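MEDIA RELEASE
1/25/19
For immediate use

Small bins, big claims: Ukness asks what a desktop bin is good for

Ukness, the household waste group based in Utska, has today put out its view on the small desktop bin, and it is not the glowing one that shops might like. Our members have been told for years that a little bin on the table leads to a tidier table. We asked for proof and got brochures.

Since October, 40 homes and small offices in Utska have kept a diary of what went into their desktop bins. They made 3,724 entries. Roughly 400 of those were for paper cups, many put in whole, and a cup put in whole takes up room a small bin does not have.

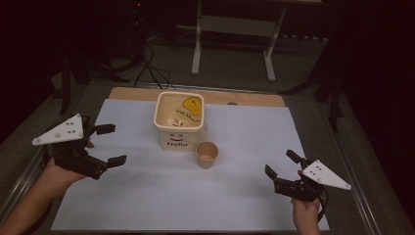

Does a bin this size need emptying every day?
It depends on what you put in it. Tissues and pencil shavings can wait a few days, but food scraps and cups with a bit of drink left in them should go out the same evening.

Makers have lately turned to friendly faces and cheerful greetings on the front. Warnaler, a shop chain that stocks several of these bins, says the smiling ones get used more. Perhaps they do. The chain could not show us any figures, and our diary keepers were split. One wrote that the face was "nice for a week". We have nothing against a bit of colour on a desk, but a smile does not hold more rubbish.

Liners are the other sore point. A bag made for a kitchen bin is far too big for a desktop one, so it bunches up and eats into the space. Annamalai, which sells fitted liners, offered us a box of them to try. We said we would buy our own, and we did. They sat better. Whether they are worth the extra money is a question we can't answer yet — the diaries did not cover cost. 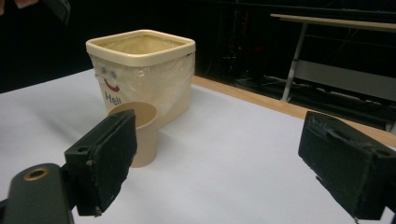
What we suggest for now

Tip out any leftover drink in the sink and flatten the cup first.
Fold the liner over the rim and press it down into the corners.
Check your local rules before treating a paper cup as recycling, as many have a plastic lining.
If you already have a bin under the desk, try doing without a second one for a month.

Ukness has printed 3,000 copies of a one-page guide, free from our Utska office while they last.

Media contact: Ukness press desk, Utska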